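Bethel Lemma
Thread on cloth sorting by color. We changed the bench setup in March and I keep getting asked for the details.

One color per container. Orange goes in the wire basket, blue in the clear bin, pink in the green one. No labels. The cloth is the label.
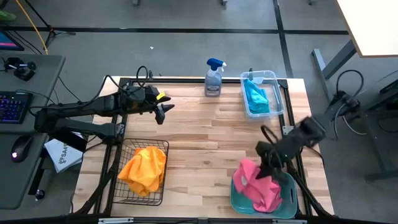
Mixed containers were the old system. Everything went into one tote and the glass cloths ended up on the floor fittings. Kai Fuchs logged 8 mix-ups in the last month of that. Since the change: 2.

Wire basket vs. solid bin: wire lets air through, so I give it to whatever gets used most. Solid sides are easier to wipe out – the pink cloths do the greasy jobs.

Fold or drop? Fold if there's time. A folded stack takes less room and you can tell when it's running low. Dropped is acceptable for blue, which turns over fast.
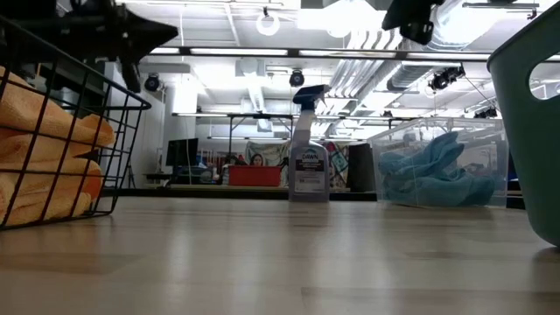
Orange in the basket, spray bottle, blue in the clear bin.

Spray bottle stays on the table, toward the back. It does not go inside a bin. Triggers snag on terry and leak.

Wash by color too. 3 loads, no softener – it cuts absorbency. That's the whole system.

Comments

Boglárka Boros: What do you do with the stained ones?

Benedikt Petersen: We tried this at Vuvcombe with four colors. One too many.

Sieglinde Voß: No softener, agreed.

Last updated 2022-05-08
Contact | © Stundano | Back to top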